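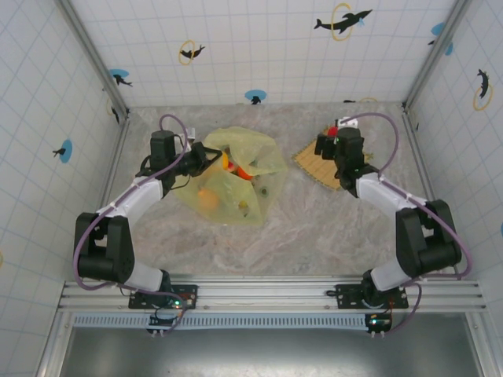

Produce handling is the part of kitchen work that new staff at Skinbridge tend to underestimate, according to Heriberto Chávez, who has led the household skills program at the Escobar center since September. Meals get the attention, he said, while the shopping is left on the counter until someone needs the space. His introductory session therefore begins with the practice set: small toy fruits or vegetables, a thin yellow bag and a woven mat, laid out on a gray marbled surface between white tiled walls.

"People arrive wanting to cook," Chávez said. "I ask them to put away the shopping first. Most of them have never been shown how, and they are a little offended that I would bring it up."

The session lasts 50 minutes and is divided into 2 parts. Participants first unpack a bag of produce and arrange it so that every piece can be seen. They then return it to the bag without forcing anything in. Chávez considers the second part harder. A thin bag has no shape of its own, he said, and the opening closes as soon as the hand leaves it.

"You have to make room before you pick anything up," he said. "Fold the edge back, set it down, look at where the opening is. Then reach for the orange."

He prefers toy produce for the first lessons. It does not bruise, it can be washed at the end of the day and it is the same on Monday as it was the week before. Real fruit is introduced later, together with instruction on ripeness and storage. The center's guide to that unit, known internally as the Plollex handbook, runs to 5 short chapters, and Chávez is revising the one on soft fruit.

Arrangement also receives more time than visitors expect. Chávez teaches that a plate of fruit should be low enough that removing one piece does not bring down the rest, with larger pieces set first and smaller ones placed against them. He has no objection to a full plate - he would only like it to stay full on the way to the table.
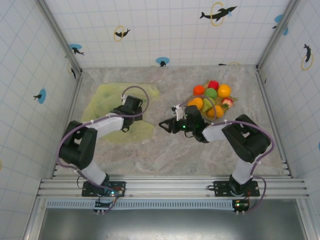

Plollinus took a different view, remarking that a clear plate is a poor place to keep fruit for more than an afternoon and that most homes would be better served by a deep bowl in a cool corner. The plate, in this view, belongs to the meal and should be emptied after it.

Chávez did not dispute the point. "For keeping, yes, a bowl," he said. "For learning, I want them to see what they have. Once they can set a plate, the bowl gives them no trouble."

On the question of bags, he was firmer. The program asks participants to use thin, see-through bags during practice so that they can check the contents without opening them again. Color is usually enough to go by, he said, even when the outline of a piece is lost in the folds.

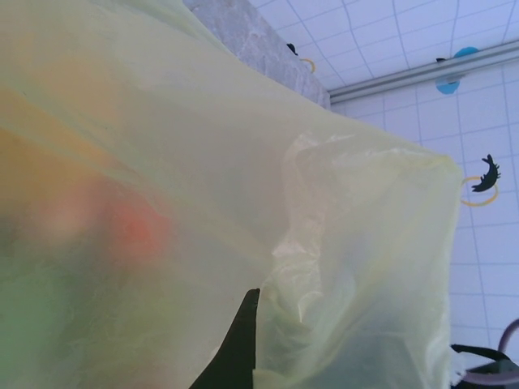
Patches of orange, red and green show through the pale yellow plastic.

Bags are shaken out, smoothed flat and folded at the close of each session. Chávez allows 2 folds, on the grounds that a bag folded smaller is seldom opened again. Mats are wiped and left flat to dry.

Asked whether the course would be extended, he said that a proposal for an evening group had been submitted and that he expected a reply before the spring schedule was set. Applications for the present course remain open at the Escobar front desk.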